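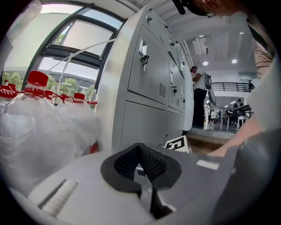 One reader wrote in that she'd read three of our pages and still couldn't work out how much water to keep in the house, or for how long. Fair. So we pulled the questions together on one page. Short answers, in the order they came in.

How much do I need?

A gallon per person per day is the usual advice. Half for drinking, half for cooking and washing up. Three days is the bare minimum, two weeks if you have the room. Most people in Trerkside don't have the room. Do what you can.

Hot weather, nursing moms, anyone sick: more.

Do pets count?

Yes. Big dogs drink a lot. Cats less. Ask your vet if the animal is on kidney meds or anything like that.

Store-bought or fill my own?

Either. Store-bought and sealed is less work. Filling your own is cheaper but you have to clean the containers right and swap the water every six months.

Does bottled water go bad?

Not the water so much. The plastic can give it a taste after a while, more so in heat. If the seal is good and it's been kept cool and dark it should be ok past the date. If it's cloudy or smells off, use it on the plants.

Can I keep it in the garage?

In winter, maybe. In summer, no. Nirneck garages get very hot by July and the water picks up a plastic taste. Also keep it well away from gas, paint, weed killer and pool stuff. Fumes get through thin plastic.

Closet floor is fine. Under the bed is fine. Bottom of the pantry, fine.

What about weight?

Water is a bit over 8 pounds a gallon, so it adds up quick. Low down, spread out, not on a wall shelf. We had an email from a family on Jatoi Street with 900 pounds of it in one corner of an upstairs bedroom. Please don't. Ask somebody who knows floors first.

Can I reuse milk jugs?

No. You can't get the milk out all the way, and the jugs split. Same for juice. Two-liter soda bottles are good, they're tough and they wash out.

How do I clean a bottle before I fill it?

Dish soap, hot tap water, rinse. Then a teaspoon of plain unscented bleach in a quart of water, shake it all over the inside, leave it 30 seconds, pour out. Let it air dry or rinse with clean water. Fill from the tap. Cap tight, dont touch the inside of the cap. Write the month on it.

Do I have to add bleach to tap water I'm storing?

Not if it's city water, it's already treated. Well water is different. Get it tested, then see our well page.

Six months already? I forgot mine.

Everybody does. Pick two months and stick with them. January and July works. Old water goes in the washing machine, the mop bucket, the yard.

Should I leave the packs wrapped?

We do. Keeps the dust off and they stack better. Cut one open when you need it.

One big barrel or lots of small bottles?

Bit of both. A barrel is good if you own the place and it never moves. Small ones you can carry, put in the car, hand to a neighbor. And if one leaks you lose one.

If you rent or you're over 70 or your back is bad, go small. A full 5 gallon jug is over 40 pounds and it is not fun on stairs.

How does the Astari refill station work?

Bring your own clean containers. Opens 8 a.m., closes at 6, closed Thursday for cleaning. Coins or card. No limit except when a notice is up. The left hand nozzle is slow, use the right one.

When will the new tank be ready?

It holds 1,570 gallons and it's on site but not hooked up. We're waiting on a valve. Will post here when we know.

The power's out. Is the tap still safe?

Usually, for a while. Listen for a boil notice. If you're on a well the pump stops with the power so you have what's in the pressure tank and that's it.

What does a boil notice mean, exactly?

Rolling boil for 1 full minute, let it cool, then drink. Applies to teeth, ice, baby formula, coffee, washing salad. Filter pitchers don't count. Fridge ice made after the notice started, throw it out. Showers are ok, keep your mouth shut, sponge baths for little kids.

Can I drink from the water heater?

In a pinch yes, there's a lot in there. Power or gas OFF first, let it cool, cold inlet shut, then open the drain at the bottom and a hot tap somewhere. Don't turn it back on until its full again. Toilet bowl, no. Waterbed, no. Radiator, no.

Will you deliver?

In Nirneck and Trerkside, if you can't get out. 2 packs per house per week. Leave your name and street on the message line before noon. Speak slow, the recording is bad. Stairs are fine, just tell us how many flights.

My question isnt on here.

Use the form at the bottom of the contact page. We check it most evenings.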